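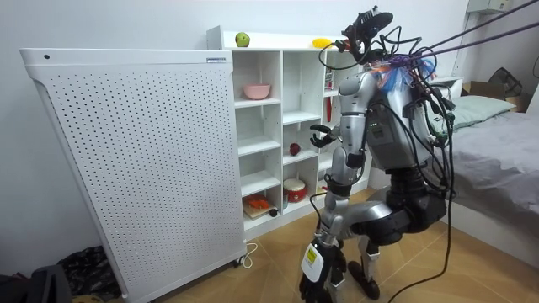
Plaruvberg Play and Learning Rooms
Minutes of the August meeting, held in Room 19 at half past four

Present: Fumiko Kinoshita (chair), Moira Tebbutt, Callum Reay, Ifeoma Nwachi, Bronagh Lyle (minutes)
Apologies: Stuart Penrice, who sent his comments on the shelves by email, and they are worked in under item 3

1. Welcome and last minutes

Fumiko welcomed us all and thanked Moira for the plum cake, which went round twice before we had properly started. The last minutes were agreed with one change. Callum had been put down as offering to paint the corridor, and what he had offered was to ask his brother-in-law whether he would paint the corridor. The brother-in-law has been asked and is thinking about it.

2. Matters arising

The invoice from Holzer (number 1302) has been paid after a certain amount of to-ing and fro-ing over the delivery charge. Ifeoma was thanked for her patience on the telephone. The new mugs have come and are in the staff kitchen, and would people please wash their own.

3. The play kitchen shelves

We spent the best part of the meeting on this, and it was a very good-natured discussion although rather a long one.

Fumiko reminded everybody that the white cubby unit against the back wall was only meant to be a stopgap when the old dresser went, and asked whether we wanted to keep it. Moira said she was very fond of it. The children can see into the compartments and help themselves, and the pink bowl looks lovely in the top left cubby, where the little ones spot it straight away from the door. Callum agreed but said that, with nothing to say what lives where, the shelves get put back differently after every session. He had a look before we sat down and found the toy fruit in two minds about itself, with the green apple and the yellow fruit up on the top and the small red one down on a shelf in the middle column.

There followed quite a debate about whether fruit belongs on top at all. Stuart's email was firmly against, on the grounds that the smallest children can't reach it and ask for it to be passed down all morning long. Ifeoma rather likes it up there because it cheers up the room, and said that asking for things nicely is half of what they come to learn. Fumiko suggested keeping the fruit together in the pink bowl and giving the top of the unit a rest until the end of term, to see how we get on. Agreed, Ifeoma kindly giving way – she would like it noted that she still thinks the apple looked well where it was.

The red and white cooker stays in the lower middle. It is easily the most popular thing we have and it needs to be where two or three children can sit down round it together. Moira would like some wooden spoons to go with it.

The chopping board is to stay at the bottom left with the cutting food. Bronagh asked whether we might keep the board flat with nothing stored on it, so that a child can carry it to the table without everything rolling off. Callum felt that children quite enjoy things rolling off. It was left that staff would use their good sense.

The right-hand column came up last and we were getting tired by then. Several of us thought it could hold the taller things that stand upright, and the play bottles from the Kondel set could join them once they have been washed and somebody has found their lids.

Picture labels: Callum will draw one for each compartment, showing what goes in it, and bring them along next time. Plain drawings, please, and large ones. Moira has a laminator at home which she is happy to lend so long as it comes back.

4. Layout of the room

Moira asked if the tall white panel with the round holes could stand a little further along, since it hides part of the shelving and a child looking for the cooker has to go round it. Fumiko said she would see to that with whoever is about that afternoon. Everyone asked that the white lead at the bottom be kept in close to the wall when it is moved, and that leads in general be looked at before the door is opened to families.

Ifeoma raised the question of a rug in front of the shelves. There was warm support and then a long conversation about colours, from which it emerged that Bronagh cannot abide beige. Ifeoma will bring samples.

5. Money

Fumiko proposed £83 for the kitchen corner, to cover the spoons, card for the labels and a second bowl. Agreed. The rug is to come out of the furnishings money and will be talked about separately once we have a price.

6. Vulia mornings

The Vulia cookery and stories mornings start again after the holidays with 16 children on the list, and a waiting list besides. Ifeoma is planning a soup story for the first one and would be grateful for any toy vegetables people have at home, especially leeks. Moira has a carrot with a bite out of it, which was accepted.

7. Any other business

The tap in the small cloakroom is dripping again. Callum to ring the plumber.
Bronagh has a blue cardigan left behind after the summer tea, now on the hook by the office.

Actions
Fumiko: panel and leads, order for the spoons and bowl
Callum: picture labels, plumber, brother-in-law
Moira: laminator, carrot
Ifeoma: rug samples, soup story
Bronagh: wash the play bottles and hunt for the lids

The meeting closed at ten past six. Next time we will meet in the same room, and Stuart is down for the cake.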